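Week 7 handout: bin picking packages, what you get for the money
Applied Automation, Wednesday group. Notes by Samira Issa, tidied a bit by S. Holub

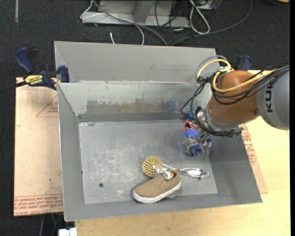

Product under review this week is the Rindholm picking package, sold through Kinsella. It's an add-on: you supply the arm, they supply grasp planning software, an overhead sensor, a calibration plate and one day of setup. Gripper is extra. Main claim on the sheet is "mixed items, no teaching". So ask what mixed means. Most sales demos use boxes and bottles, all stiff, all matte. A fairer test is closer to a slip-on shoe, a spiky yellow ball and a shiny metal utensil all lying together in one bin, because each one is hard in its own way. Fabric upper gives when you squeeze it, thick sole doesn't. Bristles give the planner no clean surface. Polished handle throws glare back at the sensor. Also note the walls slope, which matters for the next bit.

Walls and corners
Sloped walls help things slide to the middle. They also cost you reach, wrist flange has to stay clear of the rim. Rindholm lets you enter the bin as five planes (four walls, one floor) and keeps the gripper off them by a margin you set. Default margin is 35 mm. Too big in my opinion, anything that ends up tight against a wall never gets tried. Drop it to 11 and run slow first. Check your clamps too!! A bin that shifts after calibration makes every pick off by the same amount, and people blame the software. Clamps stick up over the rim so they have to go in the collision model as well. Package has a shape for this, it's under Obstacles, not under Bin.

Cables
Not in the quote. Not in any quote. Hoses and leads on the outside of the arm swing when the wrist turns, and they can block the sensor view or catch on a bin corner. Limit the last joint, leave slack at the elbow, tie down the rest. Kinsella sell a dress kit but get a price in writing, it was missing from the first quote we got in March.

Compare with
Wusia - rental, paid by month. Comes with its own arm so less fiddling. Weak on reflective parts, their own manual says to avoid them. Support is email only.
Flullport - cheapest. Suction only, so forget open weave fabric or anything with bristles. Very good on cartons, fair enough if thats all you handle.
Rindholm - dearest up front, most open. You can see the grasp scores and change the weights. Licence is per arm, second year costs extra.

What to ask the vendor (will come up in the tute)
Which items did it fail on, not just the pick rate.
Does a double pick count as a success? With some of them it does.
What happens after a missed grasp, does it retry the same spot or move on. Rindholm retries once then drops that grasp down the list.
Who pays for finger wear.
Can we bring our own items to the demo. If the answer is no, write that down.

Speed
Sheet says seven seconds a cycle. That's arm moving, place point right beside the bin, nothing missed. Add the scan, add retries, add the time for someone to walk over and clear a jam. We got about 11 on our own mix and I'd plan on that. Faster fingers don't help much, most of the wait is planning.

For next week
Read the Kinsella terms sheet, esp. the bit on software updates. Each group bring one item you think will beat the planner, nothing sharp, nothing with liquid in it. Write two lines on why befor you come. Sabina has the sign-up list for bench time, mornings are nearly full so see her early.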